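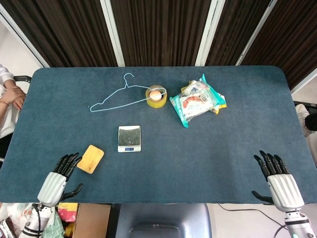 In praise of the slow letter

My aunt in Llewellyn writes to me four times a year, always in pencil, and always as if we had been interrupted in the middle of a conversation. The last one came in May and began, "And another thing about the plums." I had to go dig out the winter letter to find out what the first thing about the plums had been (they were too sour for jam, and she made it anyway).

I text as much as anyone. I have a group chat with my cousins that ran to 234 messages over a single weekend, most of them about a rental car, and I love those people dearly, but I couldn't tell you one thing any of them said. My aunt's plums I remember.

Part of it, I think, is that a letter has to leave things out. By the time she sits down to write, the leaky faucet has been fixed and the neighbor has apologized, so what gets onto the page is whatever she still cares about after all that. My friend Mafalda Tavares disagrees with me here, and says I'm just sentimental about stamps. She may be right! I do buy the pretty ones.

Still, I'd ask you to try it once. Pick a person who wouldn't expect it, and don't wait for news. Tell them what you had for lunch, or what the dog next door has been barking at, or that you heard a song in the grocery store and thought of their old kitchen. Two pages is plenty. My handwriting is terrible and people have been very kind about it.

I owe my aunt a reply, by the way. She wants to know what I think about pears.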